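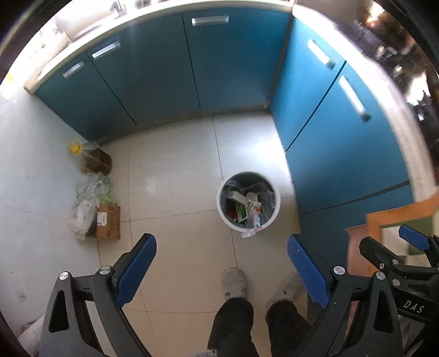 Page last modified: Wednesday, 14:07

Kitchen floors and walls > Tiled floors > Grout going dark again after cleaning

pellworth
The grout on our kitchen floor has gone dark again. Porcelain tiles, cement grout, laid before we bought the house. I cleaned it in March with an alkaline cleaner and a stiff brush, rinsed it with a mop, and it looked even for a few weeks. The dark lines are back and worse along the run from the back door to the sink. Is there any point in sealing it, or should I rake it out and start again?

tessera_dan
What did you rinse with, and how many times? Most alkaline cleaners leave a residue if you only go over them with a mop. The residue stays slightly tacky and picks up dirt from shoes. The usual result is what you have: clean for a few weeks, then darker than before along the walking line.

Rinse with plain warm water and take it up with a wet vacuum. Do it twice. Don't seal until that is done.

pellworth
Once, with a mop and a bucket. I don't own a wet vacuum.

tessera_dan
Hire one for the day. A mop moves the dirty water into the joints, as they are the lowest part of the floor.

Quillon9
I'd skip all of that and rake it out. If the grout is old and was never sealed, the dirt is well below the surface and no amount of rinsing will bring it up. I did our hall with a Voltico oscillating tool and a carbide blade. Slow work on the narrow joints but the result is permanent.

tessera_dan
It isn't permanent. You have new cement grout, which is as porous as the old grout was. And one slip with a carbide blade chips the glaze.

Quillon9
I chipped two tiles in the whole hall, both at the edge under the door bar. Epoxy grout went in afterwards, so porosity doesn't come into it.

M. Daneshvar
I fit floors for a living and would do neither yet. Test it first. Put a few drops of water on a clean section of joint and another few on a dark section. If both darken within a minute, the grout is open and unsealed. If the drops sit on the dark section, there is a film on it, either old sealer or cleaner residue, and that needs to come off before anything else.

Also check whether the dark areas are the same after a dry week. Damp coming up from below looks very similar to dirt, and it tends to be worst near outside doors.

pellworth
Did the water test at lunch. Clean section by the larder darkens straight away. On the dark section the drops stay put for nearly 9 minutes.

M. Daneshvar
Then it's a film. Rinse as Dan says, test again, and if it still beads use a sealer remover on a small patch. Keep acid off it. Acid takes the surface off cement grout and leaves it rougher, so it holds more dirt the next time.

hobbin
Which sealer would people use afterwards? I have a tin of Nivitz penetrating sealer left over from a slate hearth.

tessera_dan
Penetrating type is right for the joints. Wipe it off the porcelain before it dries – it won't soak into the tile and leaves a smear that is a nuisance to shift. Check the date on the tin as well.

Quillon9
For the record, sealer on a kitchen floor wants redoing every year or two. Epoxy doesn't. Add up the cost over ten years.

M. Daneshvar
Add up the labour too. Epoxy is a fair choice on a new floor. Raking out a sound floor to get rid of a film of detergent is a lot of dust for little gain.

pellworth
Wet vacuum booked for the weekend. I'll do the strip by the back door first and leave the rest as it is for comparison.

hobbin
Put a decent mat down while you're at it. Ours made more difference than the sealer did.

Quillon9
Still say rake it out.

Replies to this topic are open to registered members.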